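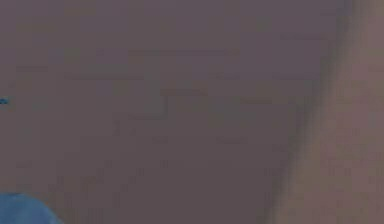
The Board of the Tully Concert Society wishes to inform subscribers that the final performance of the May series took place as announced, with one alteration to the program.

The Cliletti Quartet had been engaged to play the Werano Serenade, last heard in the Society's hall in 1922. At 20 minutes before the hour, the cellist was found to be unwell. Mr. Liam Duggan, who tunes the Society's piano, was asked whether he knew the part. He replied that he knew the tune.

Mr. Duggan was seated at the keyboard and the doors were opened. The audience numbered 97. He played the cello line with his left hand throughout, and in the slow movement, where the score calls for silence, he continued alone for 2 pages. The violins lowered their bows and waited for him.

The Board has since examined the score and can find no such pages. Mr. Duggan has been asked to write them down. He has declined, stating that his father used to whistle them on the stairs.

His invoice, for tuning only, has been paid.

Comments

marrow_lane: I read the part about the stairs twice. Lovely.

Tonari: Would the Board really have paid him for tuning only?

pwh: My choir director would have stopped the concert.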